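Ticket: session page for Roltik design talks, speaker media not saving
Raised by: Els Mulder, program coordinator
Assigned to: Nantana Inthanon, web support, Oltach
Status: Resolved, one item left open
Priority: Normal

**Reported problem**

I'm loading the speaker pages for the February talks. Each speaker has a bio, a talk summary, a category and one picture. The Bomley session (service design track, 30 min) won't keep its summary. I paste the text, hit Save, get the green tick, and when I reload the page the summary stops partway through the second paragraph. The bio is fine. The picture also shows on the draft but not on the preview link I send to speakers for approval.

Tried so far:

- Chrome and Firefox, same result
- logging out and back in
- pasting from Notepad instead of Word
- deleting the session and making it again from the template

The speaker is waiting on the preview link so she can sign off her wording.

**9:40 am, Nantana**

Reproduced on the staging copy. Your pasted summary is longer than 800 characters, and the summary field is cut at 800 on save. The form doesn't check the length first, so you get the tick anyway. The bio field has no limit.

Could you confirm whether the other sessions in the track were cut as well? I can see 7 sessions under service design but I don't have the original text to compare.

**10:15 am, Els**

Checked them against the speakers' emails. Two others are short, the Smits workshop and the closing panel. The rest are complete. I've got the originals for all of them so nothing is lost.

We didn't have a limit last year. Some of last year's summaries ran well over a page.

**11:05 am, Nantana**

The limit came in with the new session template. The old template stored the summary in the page body, and the new one has its own field so it can be shown on the program cards. I've raised the field limit on staging and will move it to live after lunch. The cards will still show only the opening lines, with a link to the full page.

On the picture: the draft reads from the media library directly and the preview link reads from the cache. The cache was holding an older version of the session from before you recreated it. I cleared it for that one page and the picture now loads on the preview. Result from the preview link:
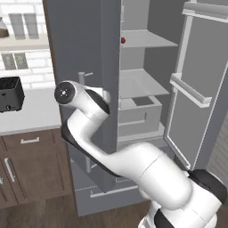 *Session picture on preview after cache clear: white robotic arm and open refrigerator, computer render.*

Please check it at your end in a private window. If you still get a blank box, send me the time you loaded it and I'll look at the log.

**1:30 pm, Els**

Picture is showing in a private window and on my phone. Caption text is right too.

New problem, possibly related. The category on the Bomley session now says "Uncategorised". It was "Services and systems" this morning. The filter on the program page doesn't find the session at all.

**1:50 pm, Nantana**

Related to recreating the session. The template fills in "Uncategorised" and the category has to be set again by hand. The one you saw this morning was the cached version. Set it back under Details > Category, then save, then use Refresh preview in the top bar. Saving on its own doesn't update the preview.

**2:20 pm, Nantana**

New field limit is live. To restore the three summaries:

1. Open the session and clear the summary field completely.
2. Paste the original as plain text (Ctrl+Shift+V).
3. Save, then Refresh preview.
4. Wait 5 minutes before checking the program page, as the cards update on a timer.

**3:10 pm, Els**

All three done and complete on reload. Category is back and the filter finds the session. Preview link sent to the speaker.

Can the form give a warning if the text is over the limit? The green tick was what threw me.

**3:25 pm, Nantana**

Agreed, the tick shouldn't appear when text has been dropped. I've logged a change request for a length check and a character counter on the summary field. It won't be in before the February program goes out. I'm closing the main ticket and leaving the change request open under your name so you get the updates.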